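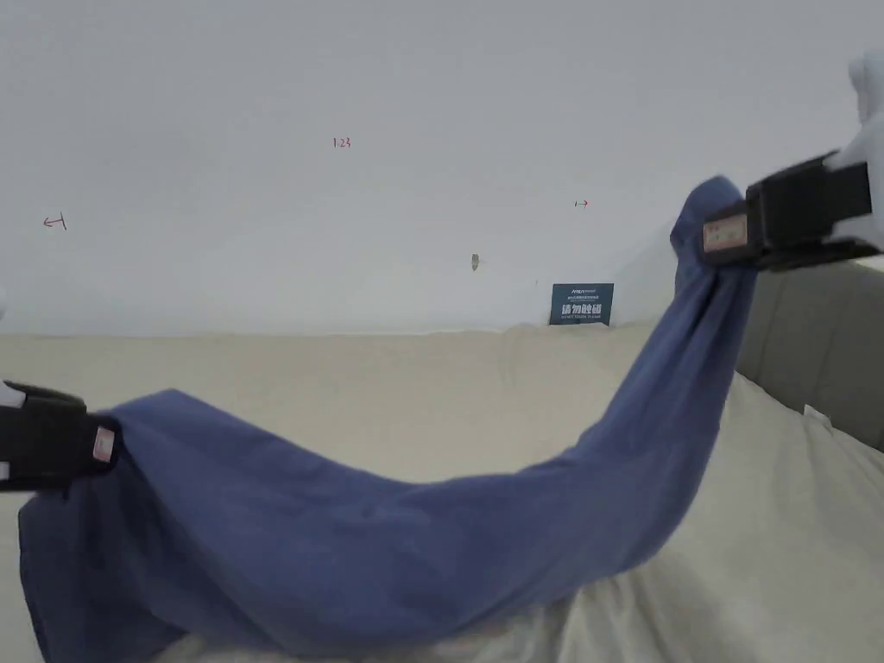 Minttu Väisänen wrote in after the October post to tell me I had the wrong resistor value on the reset line, and that her own board kept rebooting until she swapped it. She was right. I had copied the number from an old schematic, and the version on my desk had been changed months ago. The post is fixed now.

Her email was a good push to write up where the weather display stands. For anyone new, I am building a small e-paper screen that shows the forecast and the next few bus departures. The brain is a Plerov board, the cheap one without the battery connector. The panel came out of a dead shelf label and I paid 4 euros for it, plus shipping.

Power

I measured the sleep current again with the new resistor in place. It was 600 microamps, which is too high for something that should run for months on one cell. I pulled parts off one at a time and the regulator was the problem. It draws current even when the board is doing nothing.

I replaced it with one from the Koskela kit. The reading went down to 200. I would still like it lower, but I can live with charging the thing now and then. The soldering took most of an evening and I lifted one pad, so there is a bit of enamel wire running across the back. It works fine. I put a drop of glue on it.
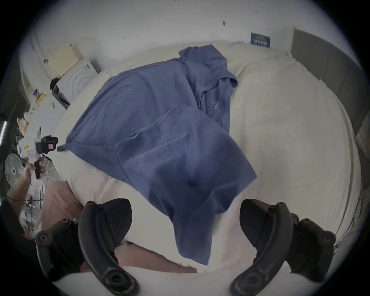

Firmware

The code is still a mess. I started with the Stinden library because it had a driver for this panel, and the driver does work, but it redraws the whole screen every time. That means a lot of flashing black and white to change one digit. Partial refresh is in there somewhere, behind a flag that isn't documented. With the flag on I get ghosting after 11 updates or so, and then the old bus times show through the new ones. For now I do a full redraw once an hour and partial ones in between.

The other thing I changed is the font. The default one was hard to read from across the kitchen, so I made the temperature bigger and dropped the wind direction.

Case

I have a printed case from the Plomholm files, with the opening cut wider by hand. The USB port doesn't line up with the hole. I will probably reprint the back half and leave the front alone.

Files are in the same folder as before. If you already built one from the October post, check that resistor before you power it up again.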